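생활 > 집안일 > 기계와 살림

마지막 수정: 2월

2월, 글쓴이 Idris Edwards

저녁 먹고 난 상을 기계가 치워 줄 수 있는가

작년부터 이 블로그에 집안일 기계 이야기를 가끔 썼다. 로봇청소기 먼지통 이야기를 쓴 글에 댓글이 제일 많이 달렸고, 그다음이 식기세척기였다. 그런데 두 글 모두에 비슷한 댓글이 있었다. 바닥도 됐고 설거지도 됐는데, 상 치우는 건 언제 되느냐는 것이다. 이번 글은 그 질문에 대한 내 생각을 정리한 것이다.

먼저 내 사정을 적어 둔다. 나는 로봇을 만드는 사람이 아니다. Gunley라는 작은 주방용품 도매 회사에서 6년 동안 물류 일을 했고, 지금은 집에서 번역을 한다. 물류 창고에 있을 때 기계가 상자를 옮기는 것은 많이 봤다. 상자는 네모나고, 라벨이 붙어 있고, 무게가 적혀 있다. 그러니 기계가 잘 옮긴다. 집에 돌아와서 식탁을 보면 그런 물건이 하나도 없다.

우리 집 저녁상은 대체로 이런 식으로 끝난다. 국그릇에 국물이 조금 남아 있고, 반찬통 뚜껑은 어디론가 가 있고, 귤껍질이 휴지 위에 있고, 물컵 하나는 아직 누가 마시는 중이다. 사람은 이걸 보고 무엇부터 집을지 따로 생각하지 않는다. 컵에 남은 물을 국그릇에 붓고, 국그릇을 들고 가면서 숟가락을 같이 집는다. 나머지 손으로 휴지를 뭉친다. 이 동작을 글로 풀어 쓰면 한 문단인데 실제로는 몇 초다.

기계에게는 물건마다 문제가 다르다. 방울토마토는 세게 잡으면 터진다. 삶은 가재는 다리와 집게가 서로 엉켜 있어서 하나를 들면 옆의 것이 따라온다. 투명한 플라스틱 용기는 카메라로 가장자리를 찾기가 어렵다고 한다. 숟가락은 납작해서 바닥에서 떼어 내는 것부터가 일이다. 종이봉투는 입구가 벌어져 있어야 뭔가를 넣을 수 있는데, 건드리면 모양이 바뀐다. 이런 것들이 한 상 위에 같이 올라와 있는 것이 보통의 식탁이다.
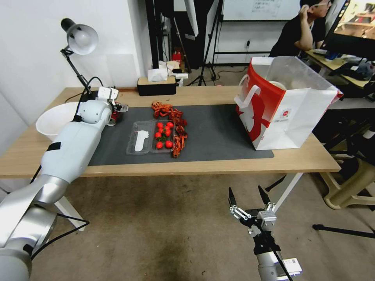

그러면 지금 나온 기계 중에 저녁상을 처음부터 끝까지 혼자 치우는 것이 있는가?

내가 살 수 있는 가정용 제품 중에서는 찾지 못했다. 정해진 물건을 정해진 자리로 옮기는 시연은 많이 봤지만, 그것과 아무 집 식탁이나 맡기는 것 사이에는 아직 거리가 있다.

이 답을 조금 더 풀어 보겠다.

시연 영상을 볼 때 나는 세 가지를 확인하는 버릇이 생겼다. 첫째는 재생 속도다. 구석에 작게 몇 배속이라고 적혀 있는 경우가 많다. 배속 표시가 있다고 해서 나쁜 영상은 아니고, 적어 두는 쪽이 안 적는 쪽보다 낫다. 둘째는 사람이 조종하는지 여부다. 옆방에서 사람이 장비를 쥐고 움직이면 기계가 따라 하는 방식이 있다. 이 방식으로 찍은 영상은 기계의 손이 그 일을 할 수 있다는 증거는 되지만, 기계가 스스로 판단했다는 증거는 되지 않는다. 셋째는 편집이다. 집는 장면과 놓는 장면 사이에 화면이 바뀌면 그 사이에 무슨 일이 있었는지 알 수 없다.

이 세 가지를 빼고 나면 남는 영상이 확 줄어든다. 그래도 남는 것이 있기는 하다. 컵을 집어서 통에 넣는 것, 접시를 쌓는 것, 수건을 개는 것 정도는 편집 없이 보여 주는 곳이 있다. 몇 년 전에는 이것도 드물었으니 나아진 것은 맞다.

손에 대해서도 적어 둘 것이 있다. 기계 손은 크게 보면 집게처럼 두 개가 마주 닫히는 것과 손가락이 여러 개인 것이 있다. 나는 처음에 손가락이 많을수록 좋은 줄 알았다. 그런데 물류 창고에서 쓰던 기계를 떠올려 보면 꼭 그렇지도 않다. 두 갈래 집게는 단순해서 고장이 적고, 어디를 잡을지 정하기도 쉽다. 대신 컵 안쪽에 손가락을 걸어 올린다든가, 숟가락 끝을 눌러 세워서 집는다든가 하는 요령은 손가락이 여럿인 쪽이 유리하다. 손가락이 많으면 움직여야 할 관절도 많아지고, 고칠 것도 많아진다. 집에서 쓰는 물건으로는 어느 쪽이 될지 모르겠다. 나는 싸고 잘 안 망가지는 쪽이 먼저 들어올 거라고 본다.

무거운 것보다 가벼운 것이 어렵다는 점도 사람들이 잘 생각하지 않는 부분이다. 빈 종이컵은 스치기만 해도 굴러간다. 옆으로 누운 컵은 더 그렇다. 창고에서 빈 상자 때문에 컨베이어가 멈추는 일이 있었는데, 가득 찬 상자 때문에 멈춘 적보다 많았다. 가벼우면 센서에 안 걸리고, 밀면 밀리고, 바람에도 움직인다. 상 위에서 가장 가벼운 것은 대개 일회용 컵과 비닐이다. 배달이나 포장 음식을 먹은 날에는 그런 것이 상의 절반을 차지한다.

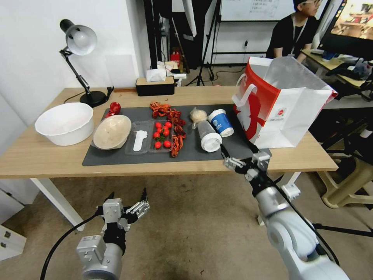

분류 문제는 잡는 문제보다 더 늦게 풀릴 것 같다. 상을 치운다는 말에는 버릴 것과 남길 것을 가르는 일이 들어 있다. 우리 집 기준으로 먹다 남은 빵은 남기는 쪽이고, 껍데기는 음식물 쓰레기통에 안 들어가는 것이 많아서 일반 쓰레기로 간다. 플라스틱 용기는 헹궈서 재활용으로 내고, 뚜껑은 재질이 다르면 따로 낸다. 컵은 코팅된 종이라서 동네마다 내는 법이 다르다. 사람도 헷갈려서 냉장고에 표를 붙여 놓고 산다.

전에 살던 Skastholm이라는 단지에서는 분리수거 규칙이 한 해에 두 번 바뀐 적이 있다. 관리사무소에서 안내문을 붙였는데 두 번째 안내문이 첫 번째와 달라서 한동안 다들 첫 번째대로 냈다. 기계를 사면 이런 것까지 누가 알려 줘야 하는지 궁금하다. 내가 말로 알려 주면 기억하는 정도까지 되면 좋겠다.

남길 것을 정하는 데는 사정도 들어간다. 토마토 몇 알이 남았을 때 그게 아이 도시락에 들어갈 것인지 그냥 둘 것인지는 상만 보고 알 수 없다. 이건 기계의 능력 문제라고 하기도 어렵다. 우리 집에 처음 온 손님도 모른다. 손님은 물어본다. 그래서 나는 묻는 기능이 중요하다고 생각한다. 잘 모르는 것은 한쪽에 모아 두고 나중에 한 번에 물어봐 주면, 그것만으로도 꽤 쓸 만하다. 하나 집을 때마다 묻는 것은 곤란하다.

비용 이야기를 하겠다. 댓글에 얼마면 사겠느냐는 질문도 있었다. 나는 지금 쓰는 식기세척기를 살 때도 오래 망설인 사람이다. 상 치우는 데 드는 시간은 우리 집에서 하루에 그리 길지 않다. 귀찮은 것은 시간보다는 먹고 나서 바로 일어나야 한다는 점이다. 기계가 느려도 괜찮다는 뜻이기도 하다. 내가 소파에 있는 동안 한 시간 걸려서 치워도 된다. 다만 그동안 지켜보고 있어야 한다면 사지 않겠다.

계산을 간단히 해 본 적이 있다. 한 해에 저녁상이 700번 넘게 나올 리는 없으니, 점심까지 집에서 먹는 날을 다 합쳐 700번이라고 쳤다. 1,000번에 한 번 그릇을 깨는 기계라면 한 해에 한 개가 안 된다. 그 정도면 나보다 낫다. 그런데 상 하나에 집어야 할 물건이 여러 개다. 한 번 집을 때 1,000번에 한 번 실패하는 것과, 상 하나를 치울 때 1,000번에 한 번 실패하는 것은 전혀 다른 숫자다. 광고에 성공률이 적혀 있으면 무엇의 성공률인지부터 봐야 한다. 이건 창고에서 배운 것이다. 그때 들여온 Vukia라는 포장 장비의 안내 책자가 집는 횟수 기준으로 적혀 있었고, 우리는 그걸 주문 건수 기준으로 읽어서 한 달 동안 고생했다.

작업장 쪽은 사정이 좀 다르다. 식당 주방이나 급식소는 그릇이 같고, 식판이 같고, 퇴식구 위치가 정해져 있다. 이런 곳은 집보다 먼저 될 것이다. 아는 사람이 일하는 Poojary라는 구내식당에서는 식판을 기울여 잔반을 떨어뜨리는 기계를 쓴다. 식판에 컵이 올라가 있으면 사람이 먼저 빼야 한다고 한다. 그래서 퇴식구 앞에 컵은 따로 놓으라는 안내가 붙어 있고, 손님들이 대체로 따른다. 기계를 쓰려고 사람 쪽 순서를 조금 바꾼 것인데, 이런 식으로 해결되는 일이 많다고 본다.

집에서도 비슷하게 할 수는 있다. 쟁반 하나에 모두 올려 먹고, 쟁반째 정해진 자리에 두는 것이다. 나도 며칠 해 봤다. 컵과 그릇을 쟁반 위 정해진 자리에 놓으면 치우기가 빨라지기는 하는데, 그때는 내가 치워도 빨라서 기계가 필요 없었다. 손으로 까서 먹는 음식이 나오는 날에는 쟁반이 모자랐다. 껍데기 놓을 데가 있어야 하고, 손 닦을 휴지가 있어야 하고, 큰 대접도 하나 더 나온다. 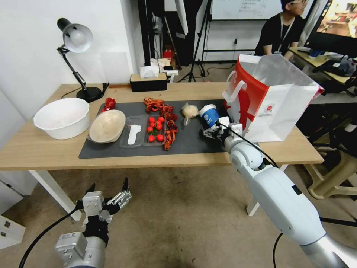
순서도 문제다. 사람은 큰 그릇을 먼저 비워서 거기에 작은 것을 모으거나, 봉투를 먼저 벌려 놓고 쓰레기부터 쓸어 넣는다. 어머니는 젖은 것을 맨 나중에 치우셨고 나는 맨 처음에 치운다. 어느 쪽이든 중간에 자리가 나야 다음 것을 집을 수 있다. 기계는 물건을 하나씩 따로 집어 옮기는 경우가 많은데, 그러면 왕복이 많아진다. 느려도 된다고 위에 썼으니 이건 참을 수 있다. 하지만 집는 횟수가 늘면 떨어뜨릴 기회도 같이 늘어난다. 두 팔을 같이 쓰는 것이 그래서 필요하다고 생각한다. 한 손으로 봉투를 잡고 다른 손으로 넣는 것만 되어도 일이 많이 줄어든다.

닦는 일은 아직 꺼내지도 않았다. 상을 치우면 그 밑에 국물 자국이 있고, 식탁 매트가 있으면 매트를 들고 그 밑도 닦아야 한다. 행주를 빨아 짜는 것까지가 상 치우기라고 하는 사람도 있다. 우리 집에서는 행주까지가 맞다. 나는 기계가 물건만 치워 주면 닦는 것은 내가 할 생각이 있다. 이 부분은 사람마다 다를 것이다.

지난번 글에 달린 댓글 중에, 그냥 일회용 식탁보를 깔고 통째로 싸서 버리면 되지 않느냐는 것이 있었다. 숟가락을 같이 버린 적이 있어서 우리 집은 안 한다.

정리하자면 내 생각은 이렇다. 집는 것은 물건에 따라 되는 것이 있고, 처음 보는 물건이 섞이면 흔들린다. 가르는 것은 집마다 기준이 달라서 더 걸린다. 급식소처럼 물건이 같은 곳이 먼저 되고, 그다음이 혼자 사는 집, 그다음이 아이 있는 집일 것 같다. 우리 집은 마지막이다.

다음 글은 빨래 개는 기계에 대해 쓰려고 한다. 양말 짝 맞추는 것만 따로 쓸지 같이 쓸지는 아직 못 정했다. 써 본 분이 있으면 댓글로 모델 이름과 얼마나 썼는지를 적어 주시면 참고하겠다.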